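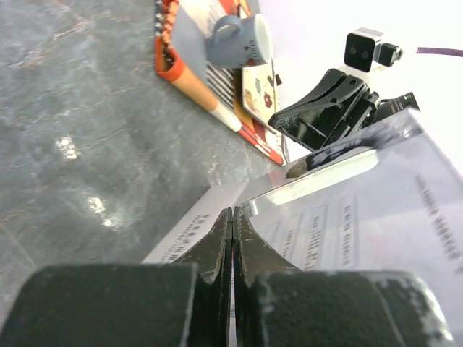 How to sort a box of family papers without buying a system

Print this page
E-mail this page to a friend

Every January the stores fill up with kits that promise to fix your paperwork. I have tried three. The Grotard binder came with 125 preprinted labels, of which I used 8. The rest were for things like "boat."

I don't believe most households need a kit. You need a table, a pencil and one dull Sunday.

Step 1. Tip it all out
Don't sort as you go. Make one heap and look at how bad it is. Mine was some 2,000 sheets, counting the envelopes I had kept for no reason I can recall.

Step 2. Make three piles
Keep, shred, ask. The "ask" pile is for papers that belong to a relative or that you can't make sense of. If you want a fourth pile, you are stalling.

Work on a hard surface you can wipe down. I have read advice that you should spread papers on the bed so you'll be forced to finish by night.
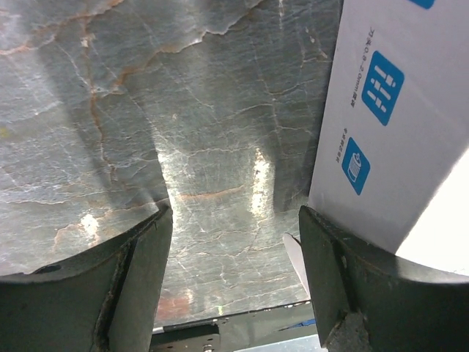
I did that once and slept on the couch. A counter or a table will do, and you can leave a heap there until the next morning without losing any sleep.

Step 3. Question the sleeves
Plastic sleeves are oversold. My neighbor Agnes Tangen puts every gas bill in one, and her binder no longer shuts. Save them for pages you handle often or can't replace. Cheap ones may stick to the ink over the years, so check the pack for "acid free" and "PVC free," and even then look in on them now and then.

Step 4. Box what's left
A plain box with a lid beats a fancy one. Write the contents on the short end, in pencil, and put the oldest papers at the bottom.

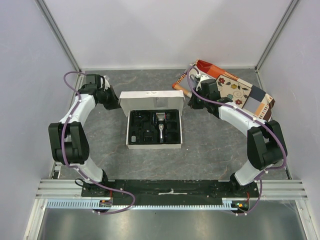
Step 5. Scan less than you think
People will tell you to scan the lot. Will you ever open those files? Scan the deed, the birth certificates and any letters you'd be sorry to lose. Keep the paper too.

Print this page
E-mail this page to a friend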